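I first heard of Bảo Khương through a neighbor who'd had her whole apartment packed in a day and couldn't stop talking about it. My own move was coming up in April, I had done nothing, and I figured if I was going to panic I might as well get a column out of it. So I called him up and he said sure, come by in the morning, bring coffee.

He works out of a narrow storefront in Medenthorpe with shelves up to the ceiling and flat boxes stacked along one wall. The business is called Amemen (a nickname his little sister gave him, and no, he won't explain it). He has been packing up other people's bedrooms for nine years, and bedrooms are what I wanted to ask about, because mine is a disaster!

"Everybody starts with the kitchen," he told me, before I'd even gotten my notebook out. "They think the kitchen is the hard part. But a plate is a plate. You wrap it, you're done. In the bedroom you pick up one little thing and twenty minutes later you're sitting on the floor reading a birthday card."

Guilty. I asked where he starts, then.

"On the bed. Always on the bed. I leave the covers on and put the box right on top of them, and everything small comes to the box. You're standing up, your back's okay, and if you drop something it lands on something soft."

I said I would have stripped the bed first thing. He looked at me like I'd suggested packing the cat.

"Then where do you sleep the night before? The comforter goes last. It goes in a bag, it rides in the car with you, and it's the first thing out at the other end."

The box itself is a sore subject. Bảo likes them small, and he likes a color he can spot from across a room. Plain brown is fine for books, he says, but for the drawer stuff, the chargers and soaps and hair things and whatever was living on the nightstand, he wants a box that doesn't look like all the others. He once lost a customer's house keys in a stack of identical cartons and opened 29 of them before he found the right one. He remembers the number very clearly.

"It was the second to last one," he said. "I was sweating."

Partway through our coffee we were joined by Þröstur Hjaltadóttir, who keeps the books and does the heavy wardrobes, and who has opinions about labels. Strong ones. Bảo writes on two sides of the box. Þröstur writes on one side and the top, and thinks a label should say what you'd be looking for at eleven at night.

"'Bedroom misc' is useless," Þröstur said. "Write 'phone charger.' Write 'glasses.' Who wakes up looking for misc?"

They went back and forth on this for a while and I just let the recorder run. I will say that Þröstur's handwriting is a lot easier to read.

I wanted to know what people get wrong, and the answer was filling boxes too full. A small box of small things should have a little room left at the top until the last evening, Bảo says, so there's a place for the stuff you find under the pillow or behind the lamp. Then you add a sock or a T-shirt, close the flaps and tape it. He doesn't bother with paper in these unless there's glass.

"Do you throw things out for people?" I asked.

"Never. I make a maybe pile. They can yell at the pile."

The biggest bedroom he has ever done had 300 scarves in it. He knows because the owner wanted them counted, and then wanted them counted again when they got to the new place. All there, thank goodness. He charged her the regular rate and she sent him home with a lemon cake, so he considers that one a win.

Before I left I asked what he'd do in my shoes, with the move coming and not a single box closed. He asked what was on my nightstand. I listed it off (two lip balms, a broken watch, hand cream, a lot of receipts, a flashlight) and he reached behind him, pulled a folded box off the pile and handed it over.

"Tonight," he said. "Just that. Put it on the bed and don't read the receipts."

I read three of the receipts. But the nightstand is empty, and Þröstur will be glad to know that the box says FLASHLIGHT on top in very large letters.

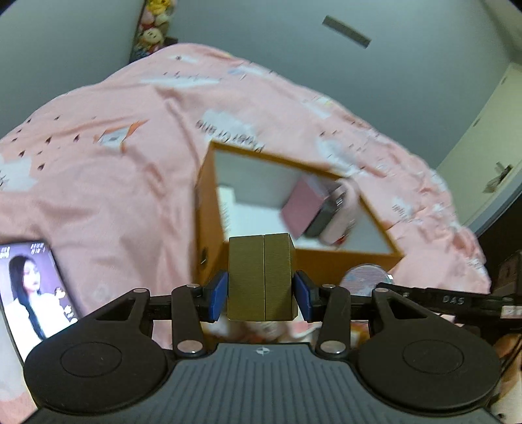 Small things in an orange box, with the pink duvet still on the bed.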